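Chapter 6
Two Arms, One Table

In this chapter you will:
plan a shared workspace for two robot arms
write a task sheet that another team can follow without asking you anything
choose grasp points for plates, pans and mugs
keep a run log and use it to decide what to change

Words to know: workspace, reach, grasp point, home position, keep-out zone, handover, run log

6.0 Where this chapter starts

In Chapter 5 you worked with one arm and a set of foam blocks. The blocks were all the same size and it did not matter much which way up they landed. You taught the arm a pick position and a place position, and most of the work was in getting those two positions right.

The project in this chapter uses two arms and ordinary kitchen things. Plates, pans and mugs come in different shapes, and most of them have only one or two places where a two-finger gripper can hold them well. The arms can also reach into each other's space. Both of these facts change how you plan, and the planning takes longer than the programming. Allow for that when you divide up your sessions.

The project follows the one set each February at Varnbridge, where the robotics club enters a team for the Raltetus student competition. The tabletop event has been part of the competition for four years. Teams are given a list of objects, a list of tasks and a time limit of 44 minutes. They may run the tasks in any order. Points are given for finished tasks and taken away for dropped objects and for any contact between the two arms.

You do not have to enter a competition to do the work in this chapter. If your class has only one arm, do sections 6.1 to 6.3 as written and use the single-arm version of the project at the end of section 6.4.

6.1 Dividing the table

Start on paper. Draw the table from above and mark the base of each arm. Draw a curve for the reach of each one. The two curves will overlap, and the overlap is the part of the table that needs rules.

Most student teams use one of three arrangements.

Split table. Each arm keeps to its own side. This is the easiest to write and the safest to run, and it is what we suggest for your first week. The drawback is that an object on the left side can never be moved to the right side.

Take turns. Both arms may enter the middle, but only one at a time. The other goes to its home position and waits. You will need a signal in your program that says the middle is free. Call it something plain such as MIDDLE_FREE, and have each arm check it before moving in.

Handover. One arm passes an object directly to the other. It looks good in a demonstration and it is hard to do well. Leave it until the other two are working.

Botond Sárközi's team at Varnbridge tried all three with the same objects. Under the split table rule they finished more tasks inside the time limit than they did with handover, even though several tasks on the list were out of bounds for them. They spent the time they saved on repeating a task that had failed.

A keep-out zone is a part of the table that neither arm may enter. Put one around anything that would be awkward to knock, including tall stands and open boxes. Draw it a little larger than the object. Elbows and cables take up space too, and a cable that hangs clear when the arm is folded may swing across the table when the arm stretches.

6.2 Choosing a grasp point

A grasp point is the place on an object where the fingers close. For each object on your list, write down:

the grasp point
the direction the gripper comes from
how wide the fingers must open before they arrive
what else is close enough to be touched

The last line is the one teams leave out. A plate lying alone on a table and a plate standing between two others are different jobs, even though it is the same plate.

Flat round dishes are best held at the rim. With the dish standing on edge, the gripper can come down from above with one finger on each side. Close slowly. If the fingers meet the rim at an angle the dish will turn as they close, and it may lean on its neighbour.

Mugs can be held by the handle, by the rim or around the body. The handle looks like the natural choice but it is narrow and it may be facing the wrong way. Noémi Erdős, whose team came second in the tabletop event, had her group set the starting direction of every handle in the task sheet and check it before each run.

Soft or uneven things, such as bread, cloth or vegetables, are harder to write down. Give them more clearance, and test them after the rigid objects are working.

6.3 The task sheet

A task sheet says what should be on the table at the start, what each arm does and what should be true at the end. Write it so that somebody from another team could set up your table from the sheet alone. Swap sheets with them and see.

Below is part of a sheet by Miklós Gál, a second-year student. The whole sheet fits on one side of paper.

Task 3. Clear one plate.
Start: rack at the back right, three dishes on edge. Both arms at home. Middle free.
Left arm: open, come down over the front dish, close on rim, lift 15 cm, hold for two seconds.
Right arm: stay at home.
End: dish held clear of the rack, the other two still upright.
Stop if: any other dish moves.

Look at the "Stop if" line. Every task on your sheet should have one. The person with a hand near the stop button needs to know beforehand what they are watching for.

6.4 Keeping a run log

Each time you run a task, write one line: the task number, whether it finished, and if it did not, the step where it stopped. Do this on every run, including the ones you stopped yourself. A log with gaps is of little use.

The Varnbridge club logged over 900 runs during one season. When Ildikó Oláh sorted them by step, 77 had stopped at the same point, the moment the fingers first touched the dish. The team had been adjusting the lifting speed for a fortnight. They went back and changed the approach direction.

Your own log will be shorter, but sort it the same way. Group the failures by step before you change anything, and change one thing at a time.

Single-arm version: use Tasks 1 to 4 only, and place the rack within reach of your one arm. Leave out every line about the middle of the table. The log is kept in the same way.

Safety: Agree who is on the stop button before the power goes on. Keep hands off the table whenever an arm is enabled. Tie back long hair and remove lanyards. If an object falls, stop both arms and then pick it up.

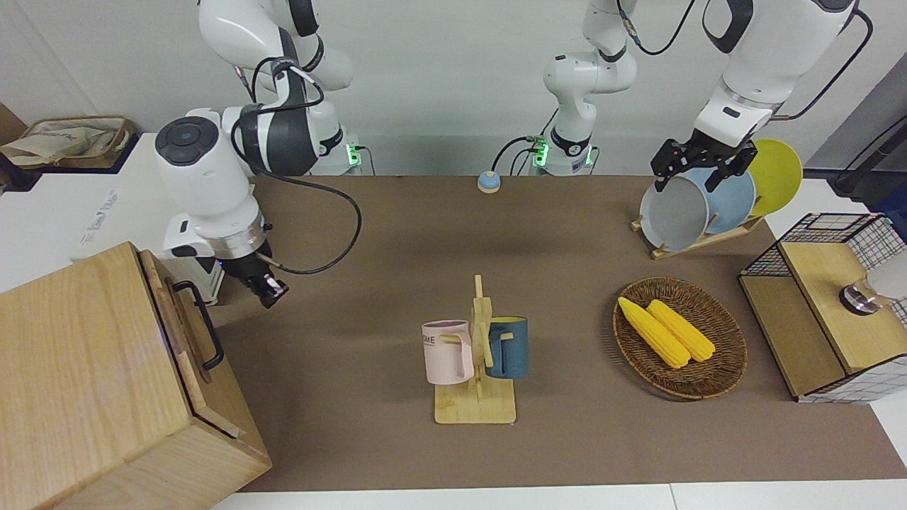
CASE STUDY 6A | Rim grasp at a dish rack

The left arm has its two fingers closed on the rim of a grey pan standing in a wooden rack, with a light blue plate and a yellow plate behind it. The right arm is on the other side of the table, its gripper empty above the bare brown surface. The mug tree and the basket of corn stand between the two working areas.

Draw this table from above in your notebook and mark where you would put the keep-out zones. Then write a grasp entry for the pan using the four lines from section 6.2, and another for the blue plate. Keep both drawings and entries, as you will need them when you add the second arm's tasks in section 6.5.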